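Bench notebook, Mar 29, 2018
Equipment plan for the two-arm table 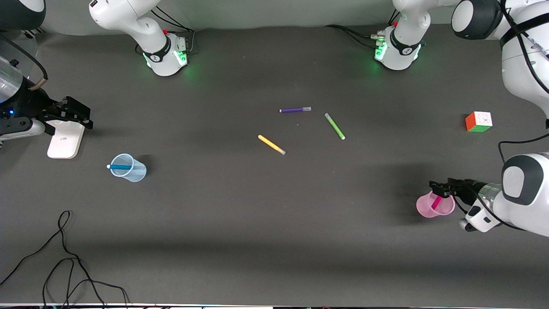
Yến La thinks we should leave the arms alone this year and put the money into fingers and cables. Her point is that a third arm would sit in its box until we had a second table, and there is no line for a table.

I mostly agree. Quotes so far:

Huma, spare gripper with fingers: 1777, delivery extra.
Mogensen, same class of gripper, no fingers: 2000. They want payment up front.
Barham, cable sleeving and clips: 57 a pack. We need 2 packs, one for each arm.

What is left after that goes on consumables. Felt-tips and plastic cups are cheap, but they come out of the same pot and I forgot them last time. Put them in as their own line.

The angular fingers hold a cup by the rim, so I would stay with that shape. Ask Huma if the fingers can be bought by themselves. If so, the whole gripper can wait until the next round.

Cables: there is still a tangle on the left side of the table, towards the front. Sleeving first, before anything else gets ordered. Measure the runs along the back as well, with the arms stretched right out. Last time I measured with them folded and came up short.

Iduvari have not answered about the service contract. Yến would drop it and keep the cash for repairs. I would like to see their price before deciding.

To do: ring Huma about fingers, chase Iduvari, send the Barham order. Mogensen quote to be kept on file.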